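3.2 Materials and color groups

The survey was carried out in June in two towns, Dutent and Bukard. In total, 2,364 households received the questionnaire, and 855 of them returned it with all the pages filled in. We asked each household to name the things in the home that they had bought mainly for the color, and to say in their own words what that color is called. The answers were written by hand and later typed by two members of our group, who worked separately and then compared their lists.

The naming of pale and dusty colors was the most difficult part of the coding. Many people wrote one word, such as "pink" or "gray," but a large number wrote a longer name, for example "old rose" or "pink with some purple in it." In the earlier study in Clisum these longer names were all put together under the basic word. We did not follow this way, for the reason that it hides the difference we want to study. Instead, we kept the full name and added the basic word in a second column. Muted pinks (Figure 1) were placed in their own group when the answer contained a word for dust, smoke, age or a faded flower.
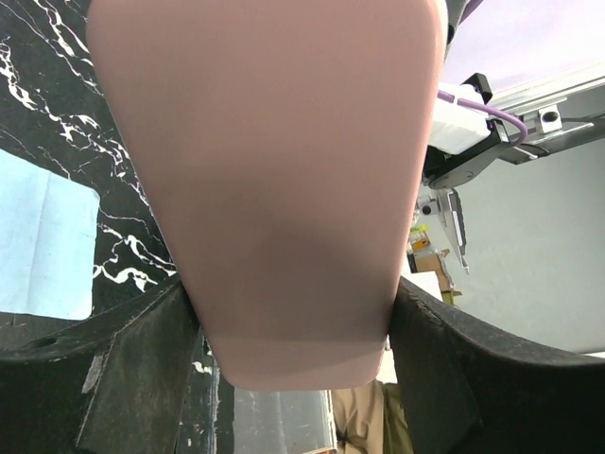
Figure 1. A matte surface in dusty rose, with a paler pink band at the lower end.

The second column was used for all the simple counts in Section 4, and the full names were used only for the comparison between age groups. Where a household gave two names for the same thing, we took the first one. Where the two typists did not agree about a word, we went back to the paper, and if the handwriting could not be read by either of them, the answer was left out.

There were 516 answers in the group of muted colors. The words in this group are not equally spread between the two towns. In Bukard, people more often used names of foods and plants, while in Dutent they more often used a basic word together with "soft" or "light." We think this can be connected with the paint catalog of Fang, a local shop in Bukard, in which nearly all the colors have food or plant names. However, we did not ask the households where they buy paint, and therefore we cannot test this idea with the present data.

One more limit should be mentioned. The questionnaire was filled in at home, and the light in the room was not controlled. A person who looks at a cushion in the evening under a lamp may choose a warmer name than the same person would choose in the morning. We asked for the time of day on the last page, but many households left this line blank, so it is not used in the analysis.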